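Search tips
Enter keyword Go

Fruit Packing Table: Tips for Club Nights
Posted Tuesday by the Swanson Robotics Club workshop desk

Teams entering the Rullov basket task have 12 minutes to fill a basket with artificial fruit. Lay the mat first, square to the table edge, and put the basket in the middle of it. Turn the handle away from the arm doing the picking.

Open weave catches fingertips. Raise the jaw well above the rim before moving sideways, and bring it down slowly. 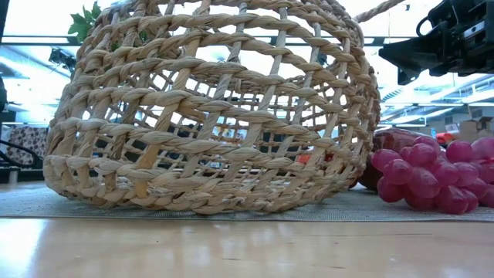

Jaw up and clear of the grapes.

Leave the grapes on the mat until last – they take up a lot of room. Set apples on the bare wood where the arm can reach them, with space between them for the fingers. Run at half speed until you can place up to 40 pieces without a drop.

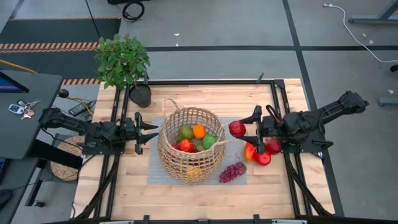

Right arm with an apple, left arm open and waiting.

Wipe the fruit with a damp cloth after practice and let it dry before boxing it.

Related tips
Labeling cables on the Prendus arms
Cleaning gripper pads
Storing mats flat
Nullisent Cup packing list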